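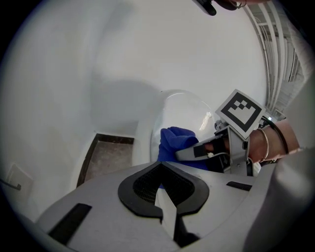 Blue cloth at the white rim, bathroom set.

Unus Bathroom Wipe-Down, data card

What it is
Clips of one chore, wiping down a toilet with a blue cloth. Seat, rim, lid, outside of the bowl. No brush work, no mopping, no sink. Those go in Menside, seperate folder, separate card.

Status: usable. Labels for the lid still being checked. Next pass in November.

Contents
600 clips
3 label files (seat, rim, lid)
notes.txt, read this first

How the chore is split up
Fold cloth. Wipe seat top. Wipe rim. Wipe lid, both sides. Refold whenever the face gets dirty. One clip = one stretch of wiping, refolds get their own clip. People do the order differently and we left it alone, so don't train anything that assumes seat comes first. 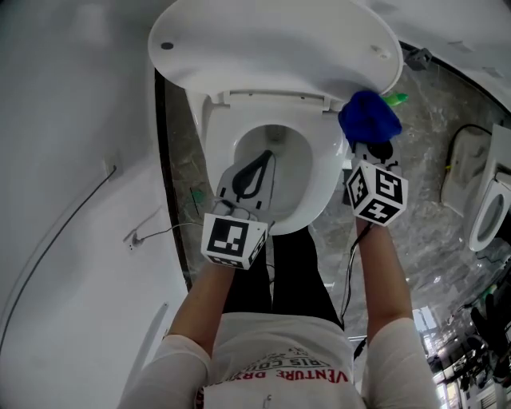 Lid up or down is in the label, seat up or down is a different field. Please don't merge them again. If the lid is up and the seat is down, write "lid_up seat_down" and leave it at that. Hinge side counts as seat, not lid. Jayson Lacson had it the other way in the first version, so anything tagged before the Droduvley merge needs the fix script run on it (fix_hinge, same folder).

Cloth rules
Microfiber only. Bunched is fine, folded is fine, say which. "Bunched" means no clear layers.
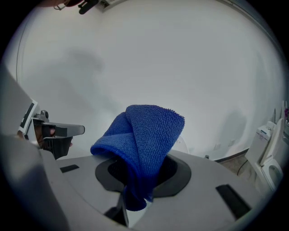

Fold labels are the weakest part of the set. Sarita Singhal and I disagreed on a lot of them. Going rule for now: one layer bent over another with a crease you can follow is "folded", even when the top is a soft loop like the blue towel held up here and the tail just hangs. If you can't find the crease, it's "bunched". If the cloth is half out of view use "unclear", no guessing.

Known problems
- white on white, rim edge is hard to mark when there's glare
- cloth hides the spot being wiped, so coverage is a guess
- some start times are a bit late, will redo
- no dirt labels at all, don't ask

Not for
Judging how clean anything got. We never measured that.

Questions to Panganiban bathroom list, put "wipe" in the subject or it gets lost.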